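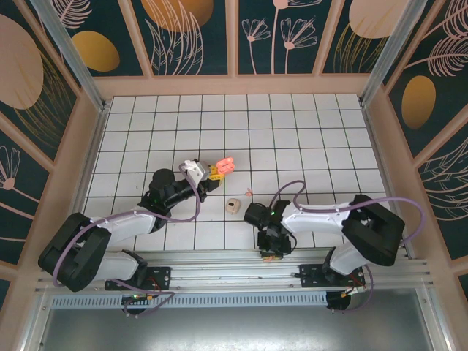 Ticket: Cell 3, repeated stops during case handling
Site: Ulero
Line: Laizer returns and repack
Opened: Tuesday, April 24, 2018
Raised by: Second shift
Assigned to: Kanini Mussa
Priority: Medium
Status: Closed, follow-up items open

Reported problem

The cell stops with a grip timeout while the left arm is holding an open earbud case. The right arm stays enabled and does not move. The operator clears the stop, the cycle resumes, and the same stop comes back later in the shift. Second shift logged 20 stops in one run of 1000 cases. First shift logged 3 on a run of the same size.

Production impact

The person assigned to the cell is also assigned to the label bench. Each stop means leaving the bench, clearing the message, checking that the case is still held, and restarting. The bench queue grows during that time and the packers downstream run out of labeled boxes. Second shift asked for one person to be put back on the cell full time until this is fixed. Approved by the line lead for the length of the ticket.

Log

Entry 1, K. Mussa
Pulled the controller history. All stops are on the left arm, all at the same step, after the case is opened and before the earbud is placed. No stops on the right arm. No joint faults. Air is not used in this cell, so the compressor alarm from last month is not related.

Entry 2, K. Mussa
Replaced the left finger pads with new ones from stock. Ran 100 cases on first shift with no stops. Returned the cell to production. Did not close the ticket.

Entry 3, second shift
Stops are back. Same message. The new pads did not change anything for us.

Entry 4, K. Mussa
Checked the left cable at both ends and along the elbow with the arm jogged through the full path. No drop in signal. Connector at the base reseated anyway. Ran the path without a case, no fault. Ran it with a case, one stop.

Entry 5, K. Mussa
Stayed over for second shift. The cases they run come from a different supplier lot, Lirkholm, and the hinge is stiffer. The lid pushes back on the fingers when the case is tilted for placement. The case moves in the grip, the finger position goes outside the window, and the timeout starts. First shift gets very few cases from this lot.

Entry 6, Estano remote support
Grip window can be widened in the recipe. Force limit should stay where it is. Recommend a separate recipe for the stiff hinge and not one wide window for all lots.

Entry 7, K. Mussa
Created a second recipe with the wider window and a slower tilt. Cycle time goes up slightly. Ran 100 Lirkholm cases, no stops. Ran the old recipe on the same lot as a check and got the timeout again within the first tray.

Entry 8, second shift
Ran the new recipe for a full shift. No stops. Question from the floor: who picks the recipe? The lot number is on the carton, and cartons are opened at receiving before they get to us.

Entry 9, K. Mussa
Agreed with receiving that the carton label stays with the tray. The cell operator selects the recipe at tray change. If there is no label, use the stiff hinge recipe. It handles both lots.

Cause

Hinge force differs between supplier lots. The recipe was set up on one lot only.

Fix

Second recipe added. Tray labels carried through from receiving. Finger pads and cable were not at fault.

Staffing notes

The full-time assignment on the cell ended with this fix. The operator is back to sharing the cell and the label bench. Two operators asked to have recipe selection added to their job sheets, with training, as it was not part of the work when the cell was installed. Before that the same people opened and checked the cases by hand and could feel a stiff hinge. They had been putting those cases aside without a written rule. This was not captured when the process was moved to the cell.

Open items

1. Job sheet update for cell operators. Owner: line lead.
2. Training on recipe selection, both shifts. Owner: K. Mussa.
3. Written rule for stiff or damaged hinges, with input from the people who did the manual work. Owner: quality.
4. Stop count by lot added to the shift report. Owner: K. Mussa.

Ticket closed by K. Mussa. Reopen if more than 3 grip timeouts are logged in one shift.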